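4. Setting Up Your Stoveo Countertop Burner

Put the Stoveo on a level surface that you don't mind getting splattered. You will splatter it. Keep curtains, paper towels and ambitious houseplants well clear of the burner.

1. Take off the shipping film, including the piece on the underside that everyone finds in October.

2. Plug the cord straight into a wall outlet. The burner draws 2,000 watts, and your grandmother's extension cord was not built for that.

3. Hold the power key until the panel beeps twice. One beep means it heard you and would like you to try harder.

Note: If the display shows code 101, the child lock is on. Press Lock and Minus together to clear it.

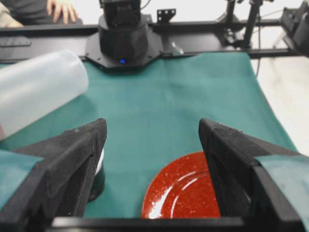
4. Set a pan of water on the burner and choose Boil. A faint new-appliance smell is normal during the first use. Open a window.

CAUTION: The glass stays hot after the light goes out. Do not test this with a finger.

5. Let the fan stop by itself before you unplug. It takes its time.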